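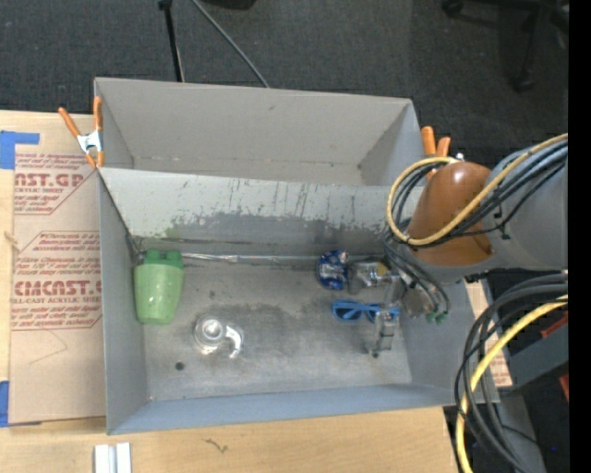 June, early, coffee on the back step

We have a date and we have movers! I've been saying "we might be moving" for so long that my sister stopped asking, and now it's real, and I slept maybe four hours because my head was busy packing the kitchen.

So, to get it all down before I forget how it went. I called three companies. The first one wouldn't give me a number without a credit card, which, no thank you. The second one gave me a number over the phone in under a minute without asking how many bedrooms we have. I was polite. The third was Stirham, and they said they'd send a person to walk through the house, and that person was Benjamín Ocampo, and I could have hugged him by the end of it. He looked inside the closets! He got down on the floor and looked under the guest bed, where there is an entire second household of Christmas stuff and wrapping paper and the tent. He asked about the shed. He asked about the piano before he had even seen the piano, because he'd noticed the bench in the hall with the sheet music on it.

He measured it, and then he measured the front door, and then the turn at the bottom of the steps, and wrote it all on a little pad. The piano is going out the front, legs off, on its side on a board, and I'm planning to be in the yard with my back turned.

He came up with 683 cubic feet without the shed. I had no idea that was a thing you could know about your own house. I keep walking around telling people. I told the man at the pharmacy.

The estimate is a binding one, so the price on the paper is the price, unless I add things. I asked him twice what counts as adding things and he said a lamp is fine, a second couch is not. Fair! Insurance was the part I'd been dreading and it took ten minutes. The basic coverage goes by weight, so a broken television would get us about enough for a sandwich. We're paying for the fuller kind with the $100 deductible. Paul thought we could skip it and then I said "the piano" and he said okay.

Brirusdale in nineteen days. I keep saying it out loud. I've only been there on two real visits, plus the afternoon we got lost and ended up at the lake, and I already have opinions about which bakery. The new house has a pantry with a door. It has a window over the sink that looks at a maple tree. The upstairs bathroom is pink and I don't care, I love it, it stays pink.

Later, past nine at night

Got a lot done today. I started with the hall closet on the theory that it was small, and it had eleven coats in it for two people and a kid. Four went in the donate pile. I kept the yellow raincoat, even though the zipper has been stuck since Nora was a baby.

Books: I'm using the small boxes only, and I'm so proud of myself for that, after the last move when I filled a giant one with cookbooks and the bottom fell out on the stairs. I labeled every box on two sides and the top. Room first, then what's in it. Blue marker for upstairs, black for down. Nora is in charge of the marker caps and takes it very seriously.

I rented the plastic crates from Rakena for the kitchen, the kind that stack and have lids attached, and they are a dream. No tape! They drop them off at the old place and pick them up at the new one, two weeks after. I did the baking pans and the good plates in one evening, plates standing on edge like records, dish towels in between. Now we're eating off the chipped ones and it feels like camping.

Things still to do, so I stop lying there thinking about them:

Call the gas and the water and get the shutoff for the day after, so there's still hot water for the last clean.
Change of address. Also the dentist, the library, Nora's school.
Ask the neighbors on the left about leaving the curb open for the truck.
Empty the mower. The movers won't take it with gas in it. Same for the propane tank, which I'm giving to Dev.
Find the bag of screws from Nora's crib, which is now her bed, which has to come apart again.
Defrost the chest freezer. We have to eat so much soup.

Stastedness is where the storage unit is, halfway along, and the truck stops there first to get Paul's mother's table and the two armchairs. Benjamín put that in the estimate as an extra stop and I liked that he made me sign next to it. The whole thing comes in under the 2,000 dollars we'd set aside, with enough left for pizza for the crew and a tip for each of them. I want to get a cooler with drinks too, and have it by the door when they get there at 7:30.

I did get a little weepy taking down the height marks in the kitchen doorway. Well, I didn't take them down, you can't, they're in pencil on the trim. I laid a long strip of brown paper over them and traced every line with the dates, and rolled it up, and it's riding in the car with me, along with the passports and the cat.

Okay. Bed. Tomorrow is the linen closet, and I've got a plan for the pillows.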